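Notebook, April - walnut ink, batch two

Started at 7:40 in the morning because I couldn't wait any longer. The husks have been soaking in the lidded bucket behind the Dreleck shelves, and the smell when I opened it was wonderful (damp cellar, old tea, a bit of tobacco). Batch one was thin and went gray on the page. Batch two is already so much darker!

Husks, weighed wet: 800 g. Covered with rainwater, simmered low on the small Drivis plate with the lid tilted. Pulled it off at 142 minutes, when a drop on scrap paper stopped spreading a pale halo. Strained twice, first through the coarse sieve, then through old cotton. Yield after straining 394 ml, reduced to 81 ml in the second pan. I didn't expect to go that far down, but the color kept getting better and I kept going.

Gum arabic next, a little at a time, stirred in while warm. One clove in each bottle against mold. Batch one had none and grew a lovely fur coat in the window.

Tested on three papers. On the Pleneck cotton sheet it is a true deep brown with a reddish edge where the strokes pool, and I filled a whole page with loops just to look at them. The cheap sketch paper feathers badly. The hot-pressed offcut sits in between, and a fine nib skips on it unless I slow down.
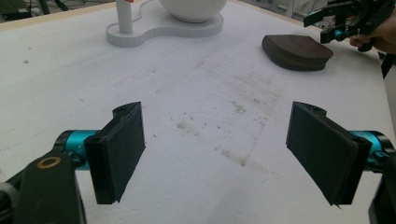 White tabletop, smudges and specks mostly toward the center.

Brush washes are the real surprise. Thinned one to four, it goes a warm honey brown and granulates slightly, so flat areas get a grain like old maps. Two layers give nearly the full-strength color. A third layer turns shiny, so stop at two, or cut back the gum next time.

Tried the iron trick from the Grgić handout as well - a rusty nail left in a spoonful of ink over lunch. It shifted toward black with a greenish cast when thin. Good for lettering, less good for washes. Keep that jar separate and LABEL it, please, whoever borrows it.

Still to do: tape a strip of each paper in the south window, half covered, and check for fading. Try green husks against black ones in the fall. Find smaller bottles. The dip pens need a proper clean before anyone uses them for the blue.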